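11/3/25 — Desk reset, long white desk, Skeltilville office

Second go at this desk. The September tidy lasted until the Mellov order arrived and everything got put down wherever there was room. Job no. 487 on the list, carried over twice.

Plan is to get the whole top clear enough to wipe, then put back only what gets used every day. Drinks go first. After that the cables, which are the slow part. I want them along the back under the divider and off the working area.

The small white fan and the tea with the yellow cap, by the dark grey divider:

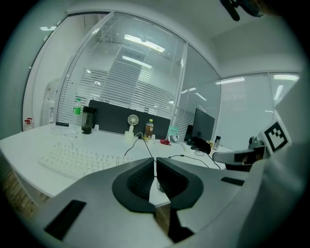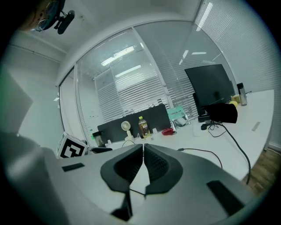

Fan stays. It needs a shorter lead, and there should be one in the Irnico box on shelf 15. If not, coil the spare length and tie it — no tape, it leaves glue on the white top and takes ages to get off.

Keyboard: shake out, wipe, put back square to the edge. Anything small with no obvious home goes in the tray by the door for 10 days, then to stores.

Still to do: label both ends of every cable before unplugging. Used up the last of the labels on job 922, so more needed. Meijer order goes in with the cable ties.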